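Slide 4. Cups. (Wait for the groan.)

Everyone in this room owns too many cups. When we surveyed kitchens for the Oltness project, one household had 21 mugs and two people. I asked which they used. They pointed at the same one. They're still married, as far as I know.

Metal cups get a slide to themselves. They don't chip, they don't match anything and they survive every clear-out, usually at the back behind a Homix jug with no lid. 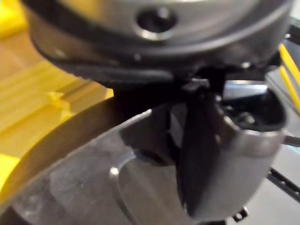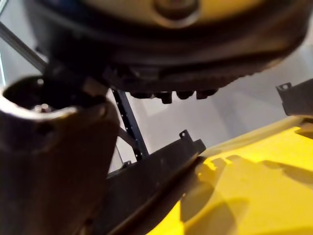
Giuliana Palomino's rule, which I have stolen with permission: a cup lives within arm's reach of the tap or it leaves the house. She got her own mother down to 10 this way. It took most of July and there was shouting.

PAUSE. Ask who has a cup from a conference. Look at the hands. Look at the free ones by the door, courtesy of Plollov. Move on quickly.

If time is short, skip the bit about stacking and go straight to the cupboard under the stairs (slide 6). If someone asks about saucers, say saucers are a separate talk and that it lasts 40 minutes.

Water. Drink some. Next slide.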